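Basketball Corner > Community Help > Amateur and local leagues

Signing a player mid-season on a short deal, how does it work in a local league?

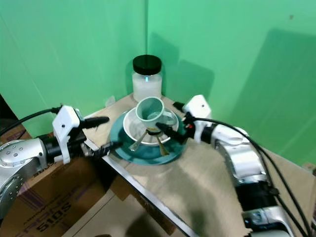 I've just taken over running the Hadel men's side and I'm loving every minute, but I'm stuck on registrations! Our centre has done his ankle and there's a brilliant forward at Edel who hardly gets a game. He's keen, we're keen, and his coach seems fine with it. I went through the league handbook on Sunday over a cuppa and I still couldn't work out whether we can have him for a month or if he has to move for good. Does he need a release? And can he play for us in the cup if he's already played a round for them?

Firkix

Great question, and good luck with the team! Most county leagues have two ways of doing this. A transfer moves his registration over to you and he stays put until the summer. A temporary registration (ours calls it a dual card) lets him turn out for you for 28 days while Edel keep him on their books. Either way you need a release signed by his current club, and the registrations secretary has to have it before tip-off. An email from the coach won't do, we lost a 506 form argument over exactly that and had a lovely win scrubbed off!

The cup is usually stricter. If he's been on court for Edel in any round, even for 43 seconds at the end, he's cup-tied in our league. Sitting on the bench the whole game was all right the last time I looked, but ring and check yours.

Do ask about the deadline as well. Ours is the end of January and it comes round so fast.

Tolentino

just sign him mate, we did it with two lads last year and it was fine

hoopsmad_jen

Comments

baseline_bob: Please don't "just sign him". We were fined for that.

Firkix: Thank you both! Rang the secretary, dual card it is. He's at training this week and I can't wait.

pivotfoot: What happens if the 28 days run out halfway through the play-offs?

Tags: registrations, transfers, cup-tied, men's league

We use cookies to keep you signed in and to remember your settings. Accept / Manage choices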